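벽돌벽 앞에 흰색 장식장, 어떻게 꾸미면 좋을까요?

인테리어/수납 게시판 | 답변 3

질문
안녕하세요! 작업실에 둘 흰색 장식장을 드디어 들였어요. Mistier 중고 게시판에서 보고 한눈에 반해서 그날 저녁에 바로 연락했답니다. 한쪽에 골이 진 반투명 유리문이 달려 있고, 나머지는 전부 열린 칸이에요. 칸 안쪽 벽에 선반 핀 구멍이 있어서 높이도 바꿀 수 있을 것 같고요! 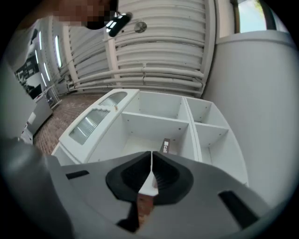 벽돌 무늬 바닥과 흰색 장식장

둘 곳은 붉은 벽돌벽 앞이에요. 궁금한 건 두 가지입니다. 뒤판이 없는 칸은 벽돌이 그대로 비치는데 막는 게 나을까요, 살리는 게 나을까요? 그리고 책이 많지 않은데 휑해 보이지 않게 채우는 방법이 있을까요? 키는 175cm 정도로 기억하는데 다시 재 볼게요.

답변 1 (채택)
와, 벽돌벽에 흰 가구라니 조합이 정말 좋네요! 저라면 절대 안 막습니다. 저희 집도 비슷한 벽인데 처음에 흰 시트지로 가렸다가 일주일 만에 뜯었어요. 벽돌이 보이는 칸은 그 자체가 액자 역할을 해서 물건을 거의 안 놓아도 됩니다. 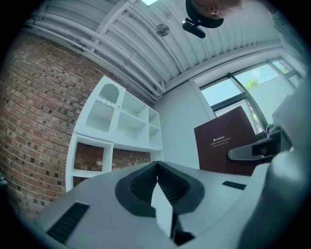

그리고 채우기 전에 수평부터 꼭 보세요. 벽돌벽은 면이 고르지 않아서 위쪽이 살짝 뜨는 경우가 많거든요. 저는 Belleck에서 파는 펠트 패드를 2,000원 주고 사서 앞쪽 다리 밑에 끼웠더니 딱 맞았어요. 벽에 고정할 때는 줄눈 말고 벽돌 쪽에 앙카를 박으시고, 세 들어 사시는 거면 주인분께 먼저 물어보세요. 선반 핀은 꼭 여분으로 사 두시고요! 이사할 때마다 하나씩 사라져요.

답변 2
그냥 화분 놓으세요. 화분이 최고예요 ㅎㅎ

답변 3
채택은 끝났지만 신나서 저도 적어요! 책이 적어도 전혀 문제없어요. 표지나 책등이 예쁜 걸로 칸마다 한 권만 두는 방식을 정말 좋아합니다. 진한 갈색 양장본 같은 건 흰 칸에 혼자 세워 두면 확 살아나요. 가운데보다는 한쪽으로 치우치게 두는 편이 자연스럽고요. 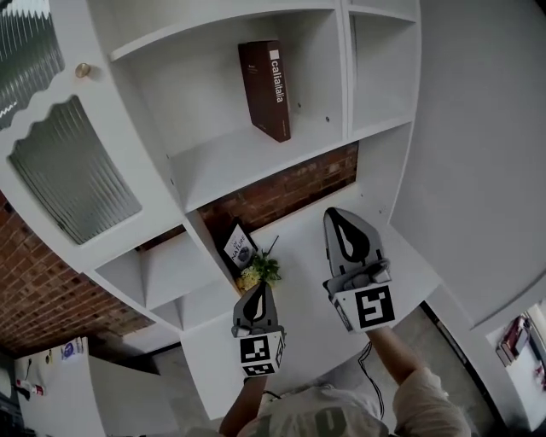
아래쪽 칸에는 표지가 흰 책이나 작은 액자를 비스듬히 기대 보세요. 뒤로 벽돌이 보이는 칸 근처라면 색이 많지 않은 게 잘 어울려요. 저는 칸의 60%는 비워 둔다고 생각하고 시작해요. 일단 비워 놓고 며칠 지내다 보면 여기 뭐 하나 있으면 좋겠다 싶은 자리가 생기더라고요. 유리문 안에는 충전기, 영수증, 풀 같은 자잘한 것들을 Chang 수납함에 담아 넣으면 겉에선 흐릿하게만 보여서 깔끔해요. 조명은 작은 집게등 하나면 충분합니다. 노란빛으로 꼭 해 보세요, 밤에 벽돌 색이 진짜 예뻐요!

댓글 2
질문자: 우와 다들 감사합니다! 벽돌은 살리는 걸로 결정했어요. 집게등 바로 찾아볼게요!!
답변 3 작성자: 다 꾸미시면 후기 꼭 올려 주세요~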